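Print
E-mail link to this page

2025-12-04
By the Wimberg support desk

Ticket 479: Booking confirmations not reaching guests at Noddale

Status: closed
Product: Wimberg Bookings, hosted version
Site: Noddale guest house

Problem as reported

Guests who book a room through the Noddale website see the thank-you page, and the booking shows up in the calendar, but no confirmation e-mail arrives. The front desk noticed when several guests called to ask if their booking had gone through. Bookings taken by phone and typed in by staff do send a confirmation. The breakfast order form, which uses the same mail settings, also works.

First checks

Mail queue on our side: empty, no backlog. The log shows 181 confirmations handed off since the start of the week, and 177 of them accepted by the receiving server. The other 4 were mistyped addresses and bounced as they should. So the messages are being made and are leaving our system.

Asked the site to place a test booking with an address at a free mail provider and one with their own office address. Neither arrived in the inbox. The free account had it in the spam folder. The office account had nothing at all.

Compared the headers of a web confirmation with those of a staff confirmation. The staff one goes out with the site's own address as sender. The web one goes out with the guest's address in the "from" line, so that replies land with the guest. That was a common setup when the site was first built in March, and most receiving servers put up with it. Many now don't. A message that claims to come from a guest's mail provider but is sent by our server fails the sender check, and it is either filed as spam or dropped without a bounce.

Change made

Settings > Messages > Web confirmation. Set "from" to the site's booking address. Put the guest's address in "reply-to" on the staff copy only. Saved, cleared the template cache, placed a new test booking. It arrived in the free account's inbox. Office account still nothing.

The breakfast form was left alone. Its menu page loads normally and the photos on it come from the same media folder as before.
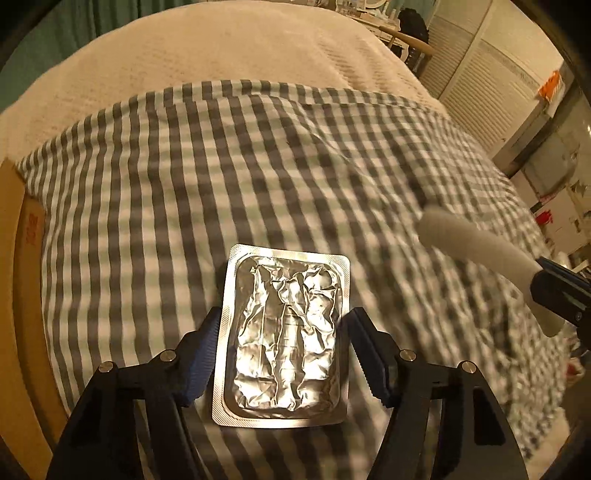 Boonyarit: We had the same thing on our site and changing the sender fixed it for guests, but our office copies kept vanishing until the mail host took our own domain off its block list. Worth asking them before you spend another day on the template.

Followed up on that. The Noddale office mail is hosted by Kovberg, separate from the website. Their filter has a rule that rejects any outside message using the customer's own domain as sender. It is on by default, and it treats our server as an outside sender even though the domain's records now allow it.

Sent the site the wording for a request to Kovberg – allow our sending server for this one domain, and leave the rule on for everything else. The rule does a useful job against fake invoices, so we did not suggest turning it off.

Kovberg replied the same afternoon and added the exception. First test after that failed. Second test, an hour later, arrived. We put the first failure down to the old rule still being cached, but did not confirm this.

Other items raised on the same call

1. Room names were cut short in the subject line. The template allows 40 characters and the longer names ran over. Moved the room name into the body and left only the booking number in the subject.

2. Room page photos were showing sideways on some phones. Those had been uploaded straight from a phone with the rotation stored as a tag. Opened each one, saved it again, and uploaded the new copy. Room page checked on two phones and a laptop after the change.

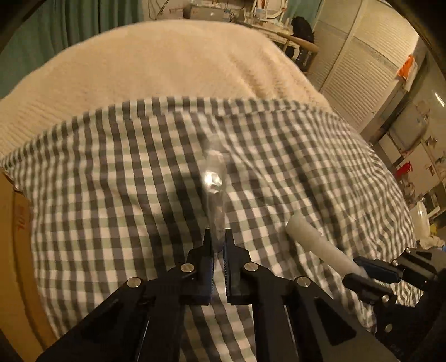 Do guests who booked before the fix need to be sent a new confirmation?
Only those whose stay is still ahead. Go to Bookings > Upcoming, tick the rows marked "web", and choose Resend. Past stays can be left as they are.

3. The resend button was grayed out for one staff login. That account had the "view only" role. Changed to "front desk" at the site's request.

Left to do

The site will resend the upcoming confirmations in two batches, to avoid tripping the hourly sending limit. We have asked them to leave at least an hour between batches.

If office copies stop again, check the Kovberg exception first – it is tied to the server's address and will need updating if we move them to another server. Note added to the account.

Closed with the site's agreement. Reopen under the same number if it comes back.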